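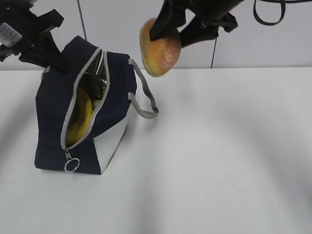

Vol. 27, No. 5

Lunch-packing robot kit goes on offer, with plenty left unsaid

Plastgate has begun taking orders for Prodstead, a two-arm tabletop kit it pitches at school kitchens and small caterers. The sales page leads with bagging a lunch: a bun, something yellow already in the cooler, a zipper to deal with. It does not say how often the job comes out right.
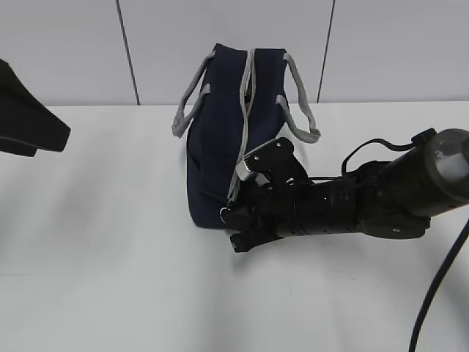 By the Kurian equipment desk

Soft bags are a hard test, and Plastgate deserves some credit for picking one. Fabric folds, handles flop, and a zipper has to be held tight before it will run. A person does all this without thinking. The company claims Prodstead can learn a new bag in 168 hours, a full week of work for a job most kitchens teach before breakfast.

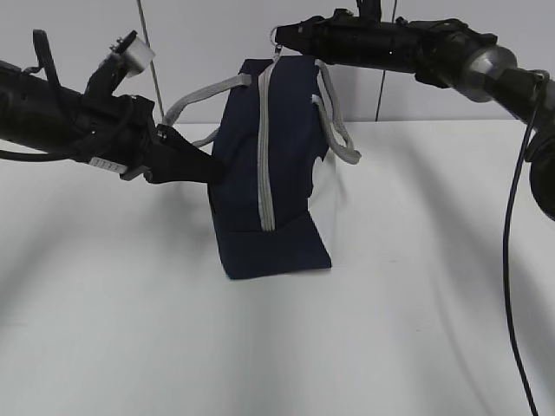

Then there is the price. Rental starts at $400 a week, and arm repairs are billed on top. Plastgate would not tell us what a replacement finger costs or how many lunches the kit packs in an hour.

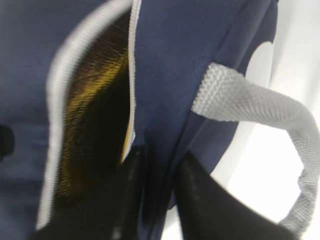

A trial is planned at a catering kitchen in Pillasura in April. We have asked for the full count, failed bags included. Until it arrives, buyers would do well to keep their deposits.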